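I'd been trying to get the woman who runs Plotard to talk to me for three months, and when she finally said yes it was on one condition: I had to come at 4 a.m. and I had to eat something. So there I was in June, half asleep in the back of a bakery in Montoya, with a hot roll in each hand (best interview I've ever been to, by the way).

She's been baking for over 11 years, and she didn't start out loving it. "I was working the front desk at a dentist's office," she told me. "I baked because I couldn't sleep. My neighbors got very tired of banana bread."

The bread people drive in for now is the Cullau loaf, a dark, sour rye she named after the village her grandmother came from. It took her ages to get right. "The first ones, you could've built a wall with them. I gave one to my brother and he used it as a doorstop. He thought that was hilarious."

I asked what changed, expecting some big secret, and she just shrugged. "I stopped rushing it. I was giving it 8 hours and it wanted a whole day. I bought better flour too, from the mill at Brolum, and that cost me more than I like to say."

She bakes 90 loaves a morning and won't go higher, even though they're usually gone before lunch. People have told her to open a second shop. She pulled a face when I brought it up! "And who's going to get up at two for that one? Me again?"

Then we got on to what you do with a loaf once you get it home, and she has opinions.
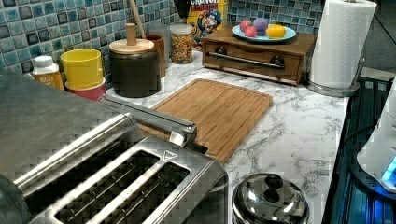 "Don't slice it warm," she said, pointing at me, because I'd been eyeing the rack. "Wait till the next day. And please don't put it in the fridge, it goes stale so fast in there." She keeps hers cut side down on a board with a towel over it, and by the third day it's toast with salted butter, or toast with sardines if her kids are out of the house.

I asked if she ever gets sick of bread. She thought about that for a good long while, shaping rolls the whole time. "I get sick of washing the mixer," she said. "Bread, no. I had some before you got here."

She sent me off with a Cullau under my arm, still warm. I made it as far as the car.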